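Skotora Under-Sink Water Filter
Section 5: Replacing the Cartridge and Flushing the System
Revision 2021-04-30

5.1 When to replace the cartridge

The Sirlow cartridge is rated for 2,375 liters. The counter on the filter head shows the remaining volume and starts to blink when 485 liters are left. Order a new cartridge at that point. When the counter reaches zero, the filter continues to pass water, but the reduction figures listed in Section 2 no longer apply.

Replace the cartridge early if flow at the faucet drops noticeably and the inlet screen is clean (see 5.6).

5.2 Parts and tools

Replacement cartridge with red transport cap
Sump O-ring, supplied in the cartridge box
Sump wrench, supplied with the filter
Food-grade silicone grease
Bucket or shallow pan
Clean cloth

Do not use petroleum jelly or general-purpose grease on the O-ring. Both cause the rubber to swell.

5.3 Removing the old cartridge

1. Close the inlet valve by turning the lever a quarter turn, until it is at a right angle to the pipe.
2. Open the filter faucet and leave it open until the water stops.
3. Press the red button on top of the filter head to release the remaining pressure. A small amount of water may escape around the button.
4. Place the bucket under the sump.
5. Fit the wrench to the sump from below and turn it counterclockwise as seen from underneath. Once the sump is loose, remove the wrench and finish by hand.
6. Lower the sump straight down. It is full of water.
7. Lift out the cartridge and pour away the water.

CAUTION: If the sump does not move with the wrench, press the red button again. A sump that is still under pressure cannot be loosened safely. Do not extend the wrench with a pipe or strike it with a hammer.

Used cartridges go in household waste unless local rules state otherwise. The plastic shell is not marked for recycling. 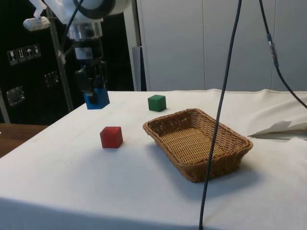
5.4 Fitting the new cartridge

1. Wash the inside of the sump with warm water and mild dish soap. Rinse until no foam remains.
2. Remove the old O-ring from the groove with a fingertip. Do not use a screwdriver, as scratches in the groove cause leaks.
3. Wipe the groove with the cloth. Apply a thin film of silicone grease to the new O-ring and press it into the groove all the way around.
4. Pull the transport cap off the cartridge. Keep your fingers off the open end.
5. Stand the cartridge in the sump with the open end up. The ribs at the bottom of the sump hold it upright.
6. Raise the sump to the filter head and turn it clockwise, as seen from underneath, until it stops. Tighten by hand only.

Note: Filter heads from the Modititz series have a second, smaller O-ring on the center spigot. It remains in place during a cartridge change. If it comes off with the old cartridge, push it back onto the spigot before continuing.

5.5 Flushing

1. Leave the filter faucet open.
2. Open the inlet valve slowly. Air will sputter from the faucet.
3. When the flow is steady, close the faucet and check the joint between sump and head for drips.
4. Open the faucet again and let the water run for more than 5 minutes. Gray or black water at the start is carbon dust from the cartridge.
5. Hold the RESET key on the filter head until the display shows 2,375.

If the joint drips, close the inlet valve, release the pressure, and check that the O-ring is seated and not twisted. Do not try to stop a drip by tightening with the wrench.

Cloudy water that clears from the bottom of the glass upward contains air. It may persist for 2 days.

5.6 Cleaning the inlet screen

1. Close the inlet valve and release the pressure as in 5.3.
2. Unscrew the union nut on the inlet side and pull out the screen.
3. Rinse the screen against the direction of flow. Soak it in white vinegar if scale is present, then rinse again.
4. Refit the screen with the closed end facing the filter head. Tighten the nut, open the inlet valve, and check for leaks.

Replacement screens are available from Baláž parts dealers. Quote the model code on the underside of the filter head when ordering.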